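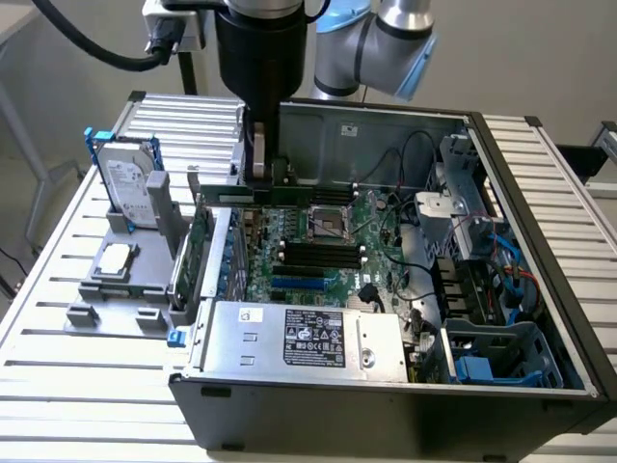 The Dovach refurbishing shop in Surton opened its doors for an afternoon in July, and we went along. The hall covers 600 square meters and takes in around 320 office desktops a week.

Towers are laid on their side and opened before anything is swapped. Cards and memory are handled first, drives after that - each drive is wiped and tested separately. Finished machines go to schools for $76 apiece.

Parking is on the Öberg side. The tour was free and ran a little over an hour.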